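Balari Manipulation Group — call for new members and test operators

The Balari Manipulation Group is a student project working on the picking up of flat and awkward objects from the floor. We are recruiting for the coming term. Two kinds of place are open: full members, who join a work package and stay with it until the final report, and test operators, who come in for set sessions and run recorded trials.

The project is supervised by Munther Geagea. Day-to-day planning is done by the student lead, Anastasia Kalogeropoulos, and the software is looked after by Jawad Janjua.

What the project covers

The system is an arm with a wrist camera and a black gripper. It is driven in two ways: by an operator, to record demonstrations, and by a learned policy trained on those recordings. The current data set, called Flakomeck, holds 1580 demonstrations. Of these, 348 are of thin items lying on hard floors, and this is the part we need to extend. Keys, gloves and cartons are well covered. Cards, wallets, envelopes and folded paper are not.

Thin items are difficult for two reasons. The fingertips have to come very close to the floor without pressing on it, and at that height the fingers block much of the camera's view. Reflective plastic adds a further problem, as highlights move when the wrist moves and the position estimate moves with them.

Places available

Gripper hardware (2 places). Design and printing of fingertips, wear testing, and measurement of contact force. You should be able to use a CAD package and a pair of calipers. Michalis Fragkou leads this package and will provide the existing drawings.

Perception (2 places). Work on segmentation and pose estimation from the wrist camera, with attention to glare, transparent material and dirty floors. Python is required. Some knowledge of camera calibration is useful — if you have never done one, you will do several in the first month.

Test operators (3 places). Driving the arm through recorded trials, resetting objects between runs, and labelling the recordings afterwards. No programming is needed. Operators must be able to keep to a written procedure, including on the days when it is dull.

What an operator session looks like

A session lasts 3 hours with one break. The operator is given a trial sheet listing the object, the floor surface, the start pose of the arm and the permitted approach directions. Each trial is recorded from the first movement of the arm until the gripper is clear of the work area. Failed grasps are kept and labelled. Do not delete them, and do not repeat a trial unless the sheet says so.

Labels are entered in Suko, our own annotation tool. It is slow with long recordings and the keyboard shortcuts differ from those in the manual. Jennylyn Quiambao maintains a corrected list and trains all new operators on it.

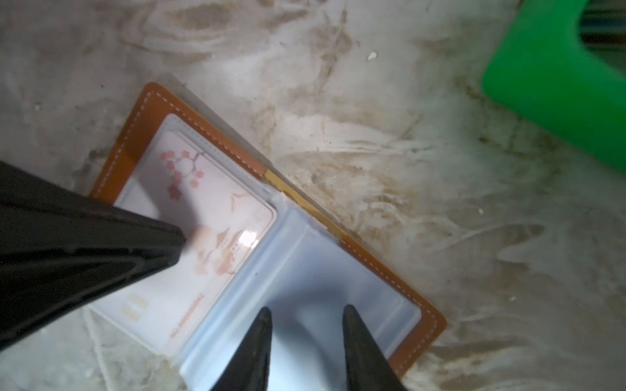 Balari workshop, November

Open wallets are among the objects on the present trial sheets. A card holder of this type has two plastic sleeves, a spine and stitched leather edges, and each of them offers the fingers a different contact. With one sleeve filled and the other empty, the two halves also differ in stiffness. Glare on a sleeve, as on the one holding the card, is labelled as a separate region. Stained concrete is kept as a floor surface in its own right, as smears and specks are a known source of false edges in the segmentation.

Applicants for the perception places will be asked to comment on a short set of wrist camera pictures at interview. We are interested in how you reason about what can and cannot be measured from a single view.

Conditions

Members are expected to give two sessions a week and to attend the project meeting. Operators give one session a week. Hardware and perception work may be counted towards an individual project if your own department agrees in writing before you start. The places are unpaid. Printing material and travel to the end-of-year competition, the Karagiannis Floor Challenge, are covered by the project.

All new members complete the workshop safety briefing before using the arm. Closed shoes are required in the workshop, and long hair must be tied back.

How to apply

Send one page stating which place you want, what you have built, written or repaired, and which sessions you could attend. A link to code or drawings is welcome for the technical places. Please do not send a general CV in place of the page. Interviews are short and take place in the workshop — operators will be given a practice run with the arm as part of theirs.

Applications go to Anastasia Kalogeropoulos at the project desk. Questions on fingertip design may be put directly to Michalis Fragkou, who is in the workshop most afternoons from 2 pm.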